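Two-armed robot takes on the laundry pile at Andelow

6 February 2018

Can a machine fold your shirts yet? After a winter of trying, the small team at Andelow has an answer that will please anyone who hates laundry day: sometimes, and a lot more often than it could in November.

The company has been teaching a two-armed robot to fold clothes on a padded surface about as soft as the couch most of us use for the job. It started with dish towels, moved up to T-shirts, and has now reached sports jerseys, which are a real headache. The fabric is slick, the big numbers are stiffer than the cloth around them, and the whole thing wants to slide open again the moment you let go of it.

Over the past several weeks the robot made 431 tries at folding a single garment from start to finish. The team counted 200 of those as good folds, meaning a person could put the item straight into a drawer without touching it up. Less than half, then, but back in November the same test with jerseys produced 16 good folds before everyone went home, and most of those were on the small sizes.

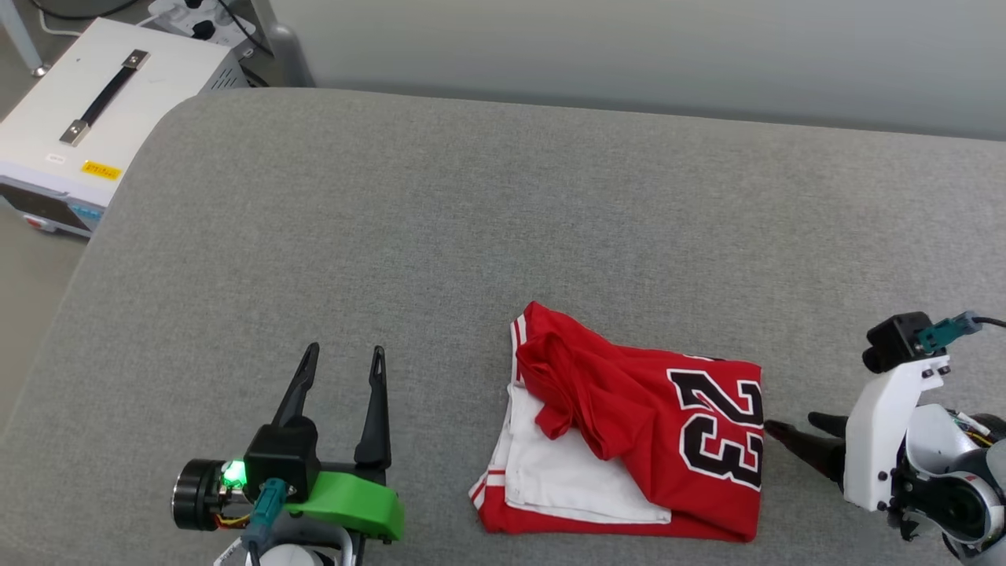
What makes folding so hard is that cloth never sits the same way twice. A machine in a car plant can reach for the same bolt in the same spot all day long. A shirt bunches, twists and hides its own sleeves, and the robot has to find an edge it can pinch before it can do anything else. Two fingers on each hand turn out to be plenty once the edge is found. Finding it is where most of the time goes.

And it does take time. A good fold runs to several minutes, where a person needs a few seconds. Watching it is oddly gripping all the same — the arms stop, back off, try a different corner, and every so often pull off a sleeve tuck so clean that people in the room clap.

Shops may see the benefit before homes do. Kasport, a sporting goods chain, has offered to let the robot work in the stockroom of its Cronin store, where returned jerseys and warm-up tops come back in a heap and have to be folded again before they can go out on the shelves. The store handled 1445 returned tops last season. Speed matters less there than it would on the sales floor, as the robot could keep at it after closing.

Gaken, which makes folding tables and racks for dry cleaners, is also following the work and has lent the team a few pieces of equipment to try out.

Plenty is still out of reach. Fitted sheets are a disaster, socks have to be paired by a person, and anything inside out stays inside out. Nor can the robot fetch the laundry or put it away. Somebody has to set each piece in front of it.

Next on the list are hooded sweatshirts, and after those, pants. The stockroom trial at Cronin will start with jerseys only, one size at a time, with a store worker nearby to take over when a fold goes wrong.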